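Branwood opens second collection room for household robot training

Maditholm, 1/21/26 — Branwood has opened a second room at its Maditholm site for recording the demonstrations used to train Votitach, its learning system for two-armed robots. The room will be used for table tasks such as laying out, stacking and clearing plates and cups.

Each task is carried out 200 times by trained operators, who guide the arms while the cameras and joint positions are recorded. Starting positions are changed between attempts, and attempts that fail are kept and marked as such. The first set covers 28 tasks and is being prepared with Gowda, which supplies the tableware and checks the labels.

"A system of this kind learns from what it is shown, and we had been showing it too little," said Ajith Fernandes, Head of Data at Branwood. "We want ordinary plates, ordinary cups and ordinary daylight."

Collection began in November, and 80 hours of recordings have been accepted to date. 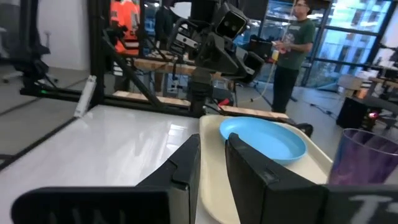 Tapio Kemppainen, who manages the operators, said that shifts at the arms are limited to 2 hours — tired hands produce poor examples. Recordings are reviewed before they are passed to the training team.

Further tasks will be added once the first set is complete. Enquiries should be sent to the Branwood press office.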